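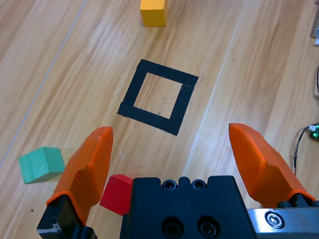
The wood floor at Londthorpe, with its pale boards and darker streaks.

Bunting Community Choir: progress report to the Flarska Fund, spring term

We are so pleased to be writing to you again, and with a good deal more to tell than last time. Your grant of $3143 reached us in March, and by the end of that month the evening group had started up again, after a winter in which we had really begun to wonder whether it would.

Most of the money so far, $2000 of it, has gone to our accompanist's fees, which covers her through July. Another $300 bought sheet music, including the two Pamuseo songbooks we mentioned in our application (the large print edition, and what a difference that has made to the altos!). The rest is set aside for the fall concert.

We had hoped for 80 singers on the books by now and we have nearly reached that, though turnout dips when the weather is fine. The tenors are still thin on the ground. We tried moving their sectional to 6:30 and it helped a little, so we plan to keep it there through the summer and see. 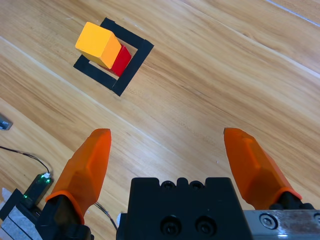 Black tape and wooden blocks on the boards, Londthorpe.

The one real setback was the piano, which needed more work than the tuner first thought. We paid for that out of ticket money and have not charged any of it to your grant. It did mean singing unaccompanied for most of April, and the Welsh lullaby came out of those weeks sounding so lovely that we have left it that way for the concert.

We would be delighted to have someone from Flarska come and hear us in the fall. We will send the date as soon as the hall confirms it, along with our final accounts.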